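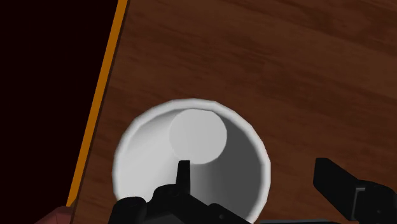 30 Dec 2019

I closed the books on my second year of self-employment this morning. The bookkeeping business brought in enough to live on, which it did not do in year one, and I want to write down what changed while I still remember.

The main thing was pricing. Until June I charged by the hour and sent a bill at the end of each month. Most of my clients in Rirkthorpe are small shops, and they never knew what the bill would be. Neither did I. A slow month for them was a slow month for me.

In June I moved everyone to a flat monthly fee. I lost two clients over it. The other 14 stayed, and a few said they had wanted a fixed price all along. My average month before the switch was $1,228 after expenses. For the last few months it has been $1,394. That is not a huge jump, but the money now arrives on the first and I can plan around it.

I also took an evening course in Murport on selling services. Half of it was about cold calling, and I haven't made a cold call yet. The part on writing a one-page offer was worth the drive. I rewrote mine that week and still use it.

Software was a waste of time. I tried Plostunano for invoices, moved to Dai in the fall, then went back to Plostunano – the reports were easier to read. I should have stayed put.

Next year I want to raise the fee for new clients and keep the old rate for the people who have been with me from the start. I still have to write that letter, and the mileage log isn't finished either.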